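Helmy 400: análise do mini-exaustor de bancada

O Helmy 400 é um exaustor portátil de recirculação, pensado para cozinhas sem saída de fumos. A unidade testada foi comprada em janeiro, através da Bitance, e funcionou durante seis semanas num estúdio com placa de duas zonas.

O corpo pesa 1336 g e assenta numa base com quatro apoios de borracha. O braço articulado tem três posições fixas; na intermédia, a boca de aspiração fica a 36 cm da bancada, altura suficiente para um tacho médio com tampa. A articulação superior cede ligeiramente ao fim de alguns dias e exige reaperto com a chave sextavada incluída.
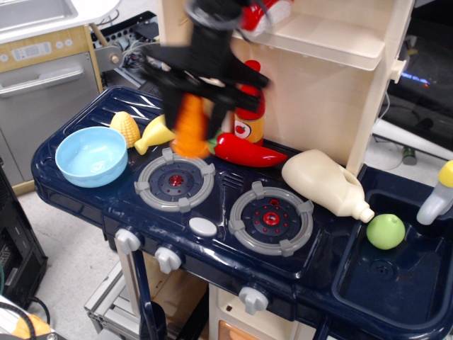

Quanto à captação, os resultados dependem muito da distância. Com vapor de cozedura, o desempenho é bom até 17 cm do recipiente – para lá disso, uma corrente de ar de uma janela entreaberta basta para desviar a maior parte do fluxo. Em frituras, o filtro metálico retém a gordura mais grossa, mas o cheiro persiste. O filtro de carvão Flodus, vendido à parte, melhora este ponto e encaixa sem adaptador.

O ruído é aceitável na primeira velocidade e incómodo na terceira, com uma componente aguda que não desaparece após a rodagem. Mohcine Mansour, que ensaiou o modelo anterior, o Narndale, refere o mesmo defeito.

A limpeza é simples: o filtro metálico sai por rotação e pode ir à máquina. A grelha frontal só se lava à mão e acumula resíduos nos cantos.

Recomendado para cozeduras e salteados curtos. Para quem frita com frequência, a capacidade é insuficiente. O cabo de alimentação, com 1,2 m, deveria ser mais comprido.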